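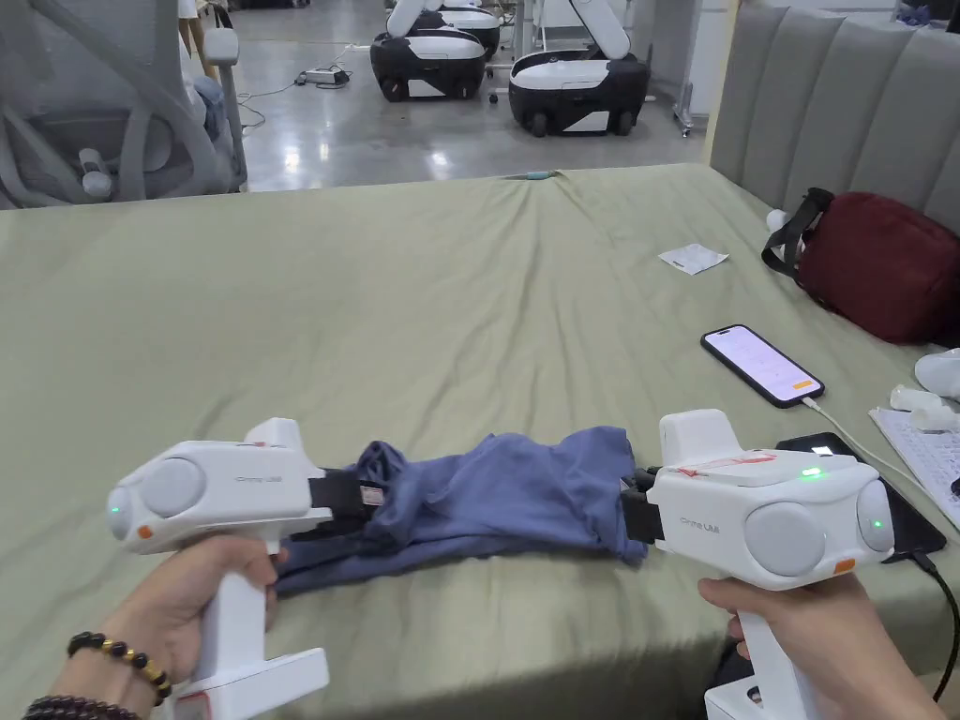
Moving from unarmed guard work to armored transport — what do I need to know about the vest and the contract?

Posted by ridgeline_77 in Security Careers

I have worked unarmed site security for a little over three years, mostly nights at a distribution warehouse. The company I'm with, Jirnley, lost the contract in April and most of us were offered transfers or a small payout. I took the payout. Now I have an offer from an armored transport firm called Cuautle. The pay is better and the hours are days only, 5 a.m. start.

Two things I'm unsure about. First, they issue a vest but it comes from a shared pool, and the one they showed me had a label that was so worn I could not read the date on it. I asked and was told it was fine. I can buy my own, and a Prorkidier vest in my size is $908, which is a lot for me right now. Would the firm have to accept it if I bought one?

Second, the contract says I have to pay back the cost of my firearms training if I leave in the first 12 months. The training is 35 hours. It doesn't give a dollar amount anywhere, it only says "the full cost as determined by the company." Is that normal? I'm supposed to give them an answer soon and would like to hear from people who have done this kind of work.

I already have my guard card. I don't have the armed permit yet, that is what the training is for.

18 people found this helpful? No votes yet — be the first.

vaultside
Member, Transport and Cash Handling

I did eight years on the trucks for two different firms, so I'll take these in order.

Vest. Do not wear one with a label you can't read. The label on the panel itself (not the one on the outer carrier) should give the maker, the protection level, the size, a serial number and the date it was made. Carriers get washed and swapped, so a worn carrier label doesn't tell you much either way. Open the carrier, slide the panel out and look. If the panel label is gone too, hand it back and ask for another one. Put it in an email so there is a record. Most soft panels have a five-year warranty from the maker, and a firm that keeps decent records can tell you the date of every one it owns from the serial number.

Also check that it fits. Pool vests are often too long for shorter people, and when you sit down in the cab the bottom edge pushes the whole thing up into your throat. Sit in a chair with it on before you sign for it.

Buying your own: they don't have to accept it in any place I worked. Some firms want everybody in the same model and will say no. Get a yes in writing before you spend $908. One of my firms paid back half after the first year, but that was their policy and I wouldn't count on it.

Contract. A payback clause is common in this trade. One with no number in it is not something I would sign. Ask them to write in the amount and ask for it to go down each month, so that if you leave after eight months you only owe the last third. I got that just by asking. Ask too what happens if they let you go, or if they lose a route and lay people off. It should say you owe nothing in that case. You have just been through a lost contract, so you know how fast that can happen.

Rules on these clauses are different from state to state, and in some places the employer can't charge you for training it requires. Your state labor office will answer that over the phone for free.

One more thing. Ask whether the permit will be in your name and stay with you if you leave. In my state it did, but I have heard of places where it is tied to the employer.

grayfence
New member

I'd go for it, days only is hard to find. I worked at Grastik and they gave us new vests when we started so I can't help with that part. Never had to pay for training there either. They might be hiring, check their site.

The 5 a.m. start is rough in winter.

postorders
Member, Licensing and Permits

I agree with most of what vaultside wrote, with a few additions on the permit side.

Before you agree to the 35 hours, look up what your state requires for the armed permit. The number varies a lot. If the state minimum is much lower, then part of that course is company training on their own trucks and procedures, and it makes less sense for you to pay that part back. Ask for the course outline. It should show classroom hours and range hours separately.

Next, call two or three independent licensed schools nearby and ask what they charge for the permit course. You will then have a figure to compare with whatever Cuautle gives you. If the school price is low enough, you could take the course yourself, show up with the permit already in hand, and ask them to remove the clause. A few people I worked with did it that way. Make sure first that the firm accepts outside training, and that your state lets you apply without an employer sponsor.

Find out about requalification as well. In many states you have to shoot a qualification course every year, sometimes more often. Ask who pays for the ammunition and the range time, and whether you are on the clock while you do it. It wasn't in my contract and I ended up doing it on my day off.

On the vest, keep a photo of the panel label on your phone once you've been issued one. With a shared pool you may not get the same one back after your days off.

ridgeline_77

Thanks to all of you. I asked for the amount in writing this morning and they said HR would get back to me. I'll open up the vest and check the panel when I go in for the physical. I didn't know the outer label was a separate thing.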